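About Karden

Home
About us
What we take in
Prices
Contact

Karden is a knitwear folding, mending and storage service. We look after sweaters, cardigans and other knits for people who own more of them than their closets can hold, or who have one they would like to keep for a long time. We work from a shop with a storage room behind it, and we also go to customers' homes to sort and fold on site.

How we started

Nyokabi Owino opened Karden as a mending counter in a corner of a fabric store. Most of the work in the first year was elbows, cuffs and moth holes. The mends held up, but the same sweaters kept coming back with new damage: stretched shoulders from hangers, hard creases across the chest, hems that had gone wavy from being stuffed in a drawer. Nyokabi began folding each sweater properly before handing it back and putting a printed sheet in the bag that showed how it was done. Customers asked if we could do the rest of the closet too.

Ruoxi Tan joined to run the home visits, and the storage room came after that. We now have 600 shelf boxes. Each box holds up to 3 heavy sweaters, and we do not go over that number even when a fourth would fit.

What we do

Home folding. One of us comes to your home, goes through your knits with you and folds them for the shelves or drawers you already have. We work on your bed or on a large table. You don't need to clear the room or buy anything first. A quilt on the bed is fine to work on, and most of the time we prefer it to a bare table because the sweater doesn't slide.

Seasonal storage. Bring your winter knits to the shop in spring and pick them up in the fall. Everything is washed or aired, dried flat, checked for holes, folded and boxed. Storage boxes have a card on the end listing what is inside. If you want one sweater back early, call before noon and it will be at the counter by four.

Mending. Darning, re-knitting of cuffs and hems, replacing buttons, closing seams. Junhao Lu does most of the hand darning and keeps the yarn drawers. Heathered yarns are the hardest to match and he will often twist two or three thin strands together to get close. He will show you the match before he starts.

Classes. We teach folding and basic darning in the shop, in small groups. The January class fills up early. Bring a sweater of your own to practice on.

How we fold a sweater

People ask about this more than anything else, so we put it on this page. It is the same method we use in the storage room.

Lay the sweater flat on a bed with the front facing up. Smooth it from the middle out to the sides with your palms. Don't pull on the ribbing.

Straighten the hem. If it hangs over the side of the mattress, slide the whole sweater up until the hem is lying on the bed.

Bring one sleeve across the body just below the neckline and lay it level. Do the same with the other one. The sleeves should lie on top of each other with no bunching at the elbow.

Turn each side in toward the middle, then fold from the hem up, in half for a shelf or in thirds for a drawer.

If the sweater has a large motif on the front, look at where the fold line will go before you press it down. A line straight through the center of a stitched design will show when the sweater is worn. Moving the fold by the width of a hand is usually enough. Thick stitching can also rub, and we put a sheet of tissue over it in storage.

Sweaters should not be hung. Cardigans may be hung for a day or two on a wide hanger. Blankets and quilts go on the bottom shelf, below the knits.

What we don't take

We don't store leather, fur or anything that is still damp. We can't take items with live moths into the shop. Call us and we will tell you how to bag and freeze them first.

Who we are

Nyokabi Owino, owner, mending
Ruoxi Tan, home visits and classes
Junhao Lu, darning and yarn
Virgil Mihăilă, storage room and deliveries
Zixuan Cui, front counter and bookings

Virgil built the shelving himself and is the person to ask if you want the same kind at home. Zixuan answers the phone and the email. If you leave a message in the evening, it will be returned the next morning.

Visiting

The shop opens at nine. There is a bench by the counter for unpacking bags, and parking behind the building. Home visits are booked by phone. Please tell us how many drawers or shelves you have and whether there are pets in the house.

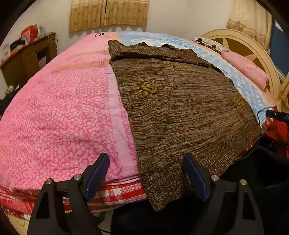 Can I store sweaters in plastic bins at home?

You can, as long as the sweaters are clean and completely dry when they go in. Leave the lid slightly loose or open the bin once a month so the air inside can change, and keep it out of attics and other places that get hot in summer.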